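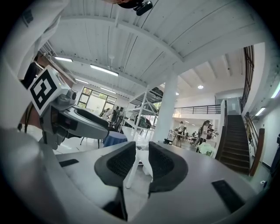 White overhead, the default choice for most rooms.

The Fifth Wall

When the old feed store on Cárdenas Street in Jatstead was turned into apartments, the builder offered every buyer a choice of wall color, floor and door handles. There are 39 apartments in the building. The ceilings were not on the form. They were going to be white, and no buyer asked.

I have one of those ceilings. I spent most of last winter under it with a bad back, and I got to know it well. A seam runs from the light fixture to the window. It can't be seen at noon. At four in the afternoon, when the sun comes in low, it looks like a road on a map.

White ceilings have a practical history. Whitewash was cheap, it could be mixed at home, and it covered the soot from lamps and stoves. A fresh coat every spring was part of the cleaning in a lot of houses. A pale ceiling also sent some light back down to the table, and that mattered when light came from one window and a candle. The soot went away and the habit stayed.

The paint itself is different from what goes on a wall. Ceiling paint is usually flat, because any shine shows the dents. It is thicker, so less of it lands on the painter. Some brands go on pink or pale purple and dry white, so you can see where you have been. Collari, the paint store on the north side of Jatstead, keeps one shelf for ceilings and four aisles for everything else. The woman at the counter told me people buy ceiling paint last, on the way to the register, and often come back for a second can.

She also told me that color is coming back, slowly. A few customers every month ask for the wall color cut to half strength. Dining rooms get the dark shades. Porches get pale blue, an old custom in the South that has moved a long way north.

Then there is texture. My parents' house had the lumpy sprayed kind, and as a child I found faces in it. Builders liked it because it was quick and hid bad work. Taking it down is neither quick nor cheap. A neighbor two floors below me was quoted $2,000 for a living room and hall in her last house, and $800 to have a smooth board put up over the hall alone. She took the second offer and lived with the lumps in the living room. If the texture is old, it should be tested for asbestos before anyone touches it with a scraper.

The best ceiling in town is at the Prorkedar, a movie house that closed and then opened again as a dance hall. It is pressed tin, painted cream, and the squares near the stage have a different pattern from the rest. The plasterer who patched the side walls there has been in the trade for 22 years. He said ceilings are hard on the neck and harder on the patience, and that he charges more for them than for walls. Customers argue with him over that until they try an hour of it themselves.

His advice for my seam was to leave it alone until summer - the building is still settling, and a crack filled in the cold tends to open again. After that it wants tape, two thin coats of compound, a light sanding and flat paint from wall to wall, as a patch in the middle will always show.

I have bought the paint. It is in the closet with the roller and an extension pole. On Monday I moved the bed a foot to the left, so the road now ends somewhere over my feet.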